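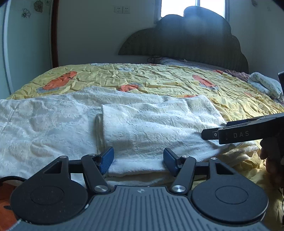 Tu la plies ou tu la gardes, la blanche ? a crié une voix depuis l'escalier. Parce que si tu la gardes, elle va pas dans le camion.

Pas répondu. Quatre heures moins dix, le camion à quatre heures, et moi devant la couverture comme devant une mer. Les fleurs en relief, on les sent mieux qu'on les voit. Petit, je les suivais du doigt pour m'endormir, toujours la même, près du bord, je me perdais avant d'arriver à la tige.

Plier. Bord à bord. Non, de travers. Recommencer.

La maison date de 1837, c'est gravé sur le linteau, et depuis tout ce temps personne a pensé à faire des portes assez larges. L'armoire est restée coincée en haut – 15 minutes à jurer. Les draps sont partis chez Zunen, les assiettes aussi, dans du journal. Restait ça.

– Alors ?

– Attends.

– Le type de Jivau attend pas, lui. Il facture.

Encore un pli. Trop épais, ça se rouvre tout seul, ça gonfle. J'ai mis le genou dessus. Maman faisait ça en deux gestes, menton, bras tendus, et hop sur l'étagère. Elle l'avait acheté vers 2000 je crois, ou on lui avait donné, elle changeait d'histoire. Une fois c'était un marché, une fois une voisine qui déménageait, elle aussi.

En bas, le moteur. Deja.

J'ai tout défait. Pas plié, roulé, n'importe comment, les coins qui pendent. Dans les bras c'était plus lourd que prévu. Je voyais pas les marches.

– Elle va où, finalement ?

– Devant. Avec moi.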